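Keep the Old Plastic Covers
By Nermina Obradović
04/08/2019

Most repair shops I know throw out molded plastic covers as soon as they show wear. I think that is a waste, and I think it comes from poor shelving more than from poor plastic.

A cover with scuffs on it still covers. Scratches catch the light and make a part look worse than it is.

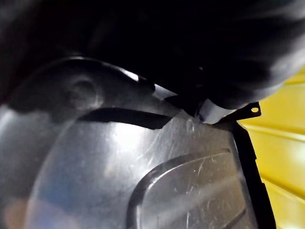
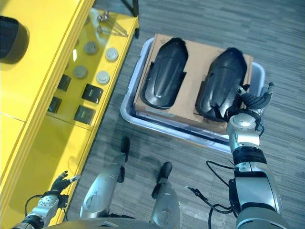 What I look at is the mounting tabs and the edges. If those are sound, the part goes back in stock. Min-kyu Song, who taught me the trade at Enriquez, kept a bin of old covers for 15 years and sold from it every week.

The usual objection is space. Shells are bulky and they don't stack well, I grant that. But a tray with a piece of cardboard in the bottom costs almost nothing, and two covers side by side in a tray will not rub against anything else. Small parts are easier still. Put bolts with bolts and caps with caps, in plain rows on an open shelf, and a missing one shows at a glance. I have never liked drawers for this – people close them and forget.

Last October I paid 60 dollars for a new cover from Miritz. The old one had gone in the dumpster that morning with nothing wrong but its looks. The customer, Bayu Hartono, said he would have taken the scratched one for half the price, and I believe him. I now ask every customer before I order new.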